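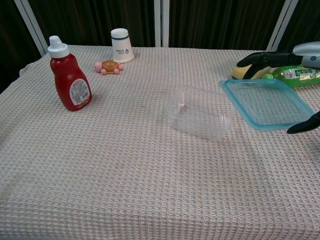 Unit 4 Handout: Covered Tables and Small Mixed Items

Read before the second workshop. Bring a printed copy and a pencil. The reading questions from Unit 3 are due at the start of the session.

1. Scope

Unit 3 dealt with bare work surfaces. This unit deals with tables that have a cloth on them, and with the kind of small items that collect on a table in a shared room: condiments, paper cups, toys, storage boxes and their lids. The items do not belong together. The work is to decide what goes with what, and then to put it away without pulling the cloth out of place.

The Makbridge room is used for all sessions in this unit. Lockers are in the corridor. Food stays outside except for the sealed or closed containers that are part of an exercise.

2. The cloth

Terms you need:

Drop: the length of cloth that hangs below the table edge.
Fold line: the place where the cloth turns over the edge.
Hand: how a fabric feels and behaves when you hold it.
Waffle weave: a fabric woven so that raised threads form a grid of small squares with hollows between them.

A waffle weave cloth has more grip than a smooth one. A light plastic box will not slide on it as easily as it would on bare laminate. The drawback is that crumbs and sauce get down into the hollows, and wiping only pushes them in further. Lift crumbs with a dry brush first. Blot sauce with a damp cloth from the outside of the spot toward the middle.

Pale colors such as beige show ketchup and coffee right away. For training this is useful. For a real break room we would choose something darker, or a cloth that can be changed daily.

Do not lean on the drop. If a sleeve or apron string catches it, stop and free it by hand before you step back. Everything on the table moves when the cloth moves.

3. The items

Squeeze bottles. A full ketchup bottle is the heaviest small thing you are likely to meet in this unit, and it has the highest center of gravity. Close the flip-top cap until it clicks, wipe the nozzle, and check the base for a ring of sauce before you set the bottle down again. Hold it around the body. Picking it up by the cap is the most common cause of spills in our sessions. Opened bottles go to the condiment shelf with the label facing out. If the small print is too hard to read for a date, write the opening month on a piece of tape and put it on the back.

Paper cups. A cup standing upside down on its rim is stable and keeps dust out, but it tells you nothing about whether it has been used. Look inside. A clean cup goes back in the sleeve. A stained or damp one goes in the trash. Pick up an inverted cup near the base end with light pressure; the wall dents if you squeeze at the middle. Lift straight up in case something has been left underneath.

Small toys. On our list a toy is anything meant for play that fits in one hand, such as the little turtle with the pink head and the orange-brown shell. Toys go into a box, never on the condiment shelf and never in a cup. Toys with fins, flippers or legs catch on textured cloth, so lift them clear before moving them sideways.

Clear boxes and lids. Treat a box and its lid as two items until you have tried them together. A clear box on a patterned cloth is easy to overlook because the pattern shows straight through the walls and floor. Find the rim first, then judge the size. A lid with a colored rim, light blue for instance, is easier to spot than the box it goes with. Lay the lid down flat where you can reach it without crossing over the box.

4. Order of work

The sequence below is the one we use in the workshop. Other sequences work, but please use this one until the assessment.

Look over the whole table before touching anything.
Move tall items first. In most setups this is the bottle.
Check cups and sort them.
Put the toy in the clear box.
Fit the lid. Press the corners, then the long sides.
Carry the box away with both hands.
Brush the cloth from the back toward the front and catch the crumbs in a pan.
Straighten the drop so it hangs evenly.

If the lid does not fit, do not force it. Set it under the box and put both on the mismatched shelf.

5. Weights and sizes for the worksheet

Use these values for the worksheet only. They are not measurements of the workshop items.

Squeeze bottle, full: 800 g
Longest box allowed on the shelf: 89 mm short of the shelf depth
Maximum load per shelf: 1000 g

Problem A. One full bottle is already on the shelf. How much more can you place there before you reach the limit?

Problem B. You have 2 full bottles and one shelf. Explain in a sentence what you would do.

Problem C. Sketch a table from above with a bottle, a cup, a toy, a box and a lid. Number the items in the order you would move them. Show the direction of each move with an arrow.

6. Notes on reading

The Steinarsdóttir chapter on table linen is in the course folder. Pages on washing can be skipped. The Bumico storage sheet covers lids and stacking; read the first half. The Atora checklist is optional, and its section on glassware does not apply until Unit 6.

7. For next time

Practice fitting a lid at home with a box of similar size, first while looking and then by touch alone. Write down which corner you started with and whether you had to start over. Bring your notes, since we will compare starting corners at the beginning of Unit 5.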